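News > Robotics > Hands and Grippers

Plerville Lab Compares Two Hand Controllers in Lounge Cleanup Trial

PLERVILLE – Engineers at Triltar have begun comparing two controllers for the multi-fingered hands on the company's two-armed robot, using an ordinary lounge corner as the test area. The trial began in March and covers 93 runs.

The first controller, developed in-house, closes each finger to a preset position. The second, supplied by Kubiak, adjusts each finger separately according to motor current. Arms, hands and head camera are the same for both.

"We changed one thing only," said Mariann Szénási, who leads the trial. "If we swap the hand as well, the numbers tell us nothing."

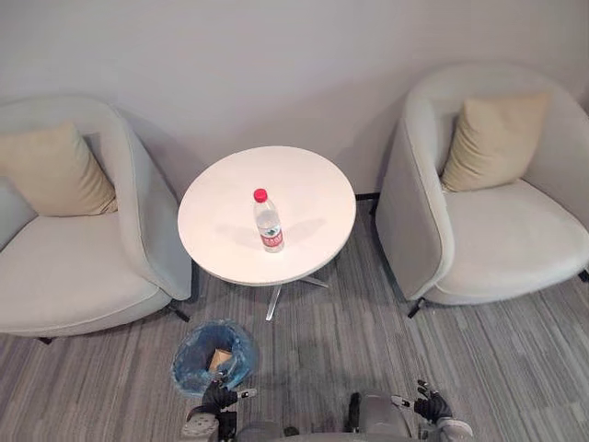 Test Area and Tasks

The layout consists of two armchairs, a round side table, a lined wastebasket and a pedal bin by the wall. Tasks include grasping a water bottle on the table and handling the basket's plastic liner. Each run is limited to seven minutes.

Clear bottles were chosen because depth cameras often return poor data on transparent plastic. According to test engineer Ottó Győri, the label and cap give the vision software its most reliable reference points, and the grasp is planned from those.

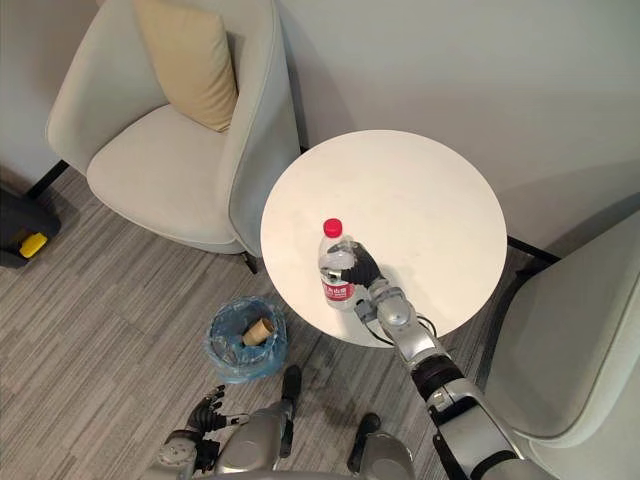 The right hand grasps a bottle just above the label. Photo: Triltar

Thin plastic film is the harder case for the preset controller, Győri said. A liner offers almost no resistance, and fingers set for a rigid object may close too early or leave a gap. Runs in which one hand holds a liner and a bottle together are scored separately.

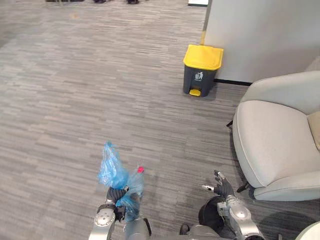 Results Expected After Second Round

Triltar has not released success rates. A second round of around 20 runs will repeat the bottle grasp under dimmer lighting. Tibor Hegedűs, who maintains the arms, said the wrist cables will be inspected before it starts.

The results will be shared with the company's Serkgate office, where the controller for the next version of the robot will be selected.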